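Chapter 2
Glazed Tableware: Bowls and Serving Trays

2.1 Scope

This chapter covers the shape, finish and handling of small ceramic bowls as used in table service. Flat plates are treated in Chapter 3. Terms follow the Hoarau glossary at the back of the book.

2.2 Parts of the bowl

The rim is the upper edge of the wall. It is often marked with a band of contrasting color, applied before the final glaze firing. The wall may be smooth or ribbed on the outside; the inside is normally left smooth for cleaning. The foot lifts the base off the surface below.

A glossy glaze reflects overhead lights as sharp, bright shapes. These move when the bowl is tilted. A scratch or glaze fault stays in place, and inspection should be done from at least two angles.

Figures 2.1 and 2.2. White ceramic with a dark brown rim line. 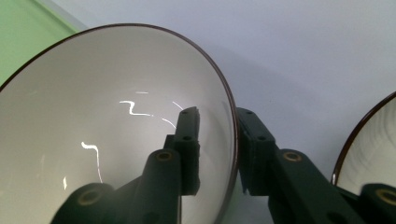
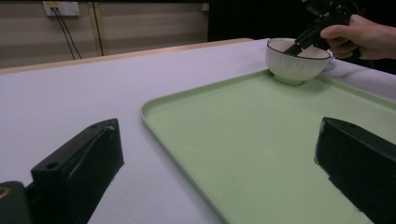
2.3 Placement on a tray

1. Set the tray flat, with its full base supported.
2. Lower the bowl onto its foot, clear of the raised lip.
3. Check that the bowl does not rock.

Exercises for this section use the Steker tray chart, which lists 54 bowl and tray pairings.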